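Tesico Overrun Guard, Table Series
Replacement kit for pushing arms with rod-type tips
Part 293

Status: in stock, which it was not in January, for reasons given lower down.

The Overrun Guard is a small box that sits between the arm controller and the arm and stops the arm when the tip pushes harder than it should. It replaces the older Undovent guard, which did the same job most of the time. "Most of the time" turned out to be a poor thing to print on a safety part, and we have stopped selling it.

If you own an Undovent guard, please read the next bit before you read the price.

The old guard took its idea of "too hard" from a setting saved at power-up. If the arm was switched on with the tip already leaning on something, a block for instance, the guard took that push as zero and cheerfully added its limit on top. The arm would then shove a block into the edge of the board, keep shoving, and report a successful run. Our test log from that afternoon is a long column of the word OK.

Damage in our shop came to one bent rod, one cracked collar and a dent in the pride of the person who wrote the log software. Fingers were not involved. They could have been, and so the recall covers every unit and not just the ones that have misbehaved. 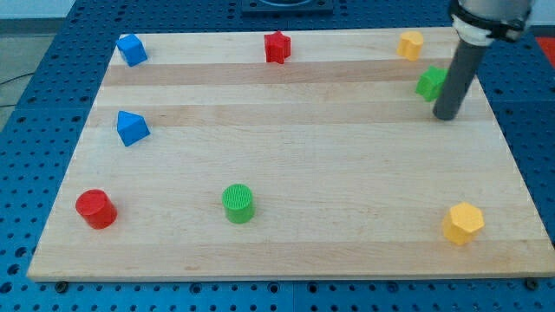 GUNN, January

Ross McIver runs the test bench here and has been pushing colored blocks around a maple board for longer than he planned to when he took the job. He wrote the new start-up check after the second rod. (There was a second rod. We said one above because the second was bent on purpose, to see if he could.)

With the new guard fitted, the arm lifts its tip clear at power-up, takes its zero in open air, and refuses to move sideways until it has one. If it can't lift, it stops and shows a red light. It also stops when the controller goes quiet for 200 milliseconds. The old one used to wait and hope.

What's in the box
Guard unit
2 cables, one long, one not long enough for the Midum stand (order the extension)
Mounting screws
Printed start-up card, to be read

Fitting
Cut power to the arm and wait 60 seconds. Move everything out from under the tip by hand. Unplug the old guard, plug in the new one, power up, and keep your hands off the board until the light goes green. If the light stays red, leave the arm off and write to us. Turning it off and on until you get a green is how we got here.

Returns
Old Undovent guards are swapped free, postage included, working or otherwise. Please don't sell them on. Mark the carton "Guard swap" and put your order number inside, preferably on paper and not on the guard in marker.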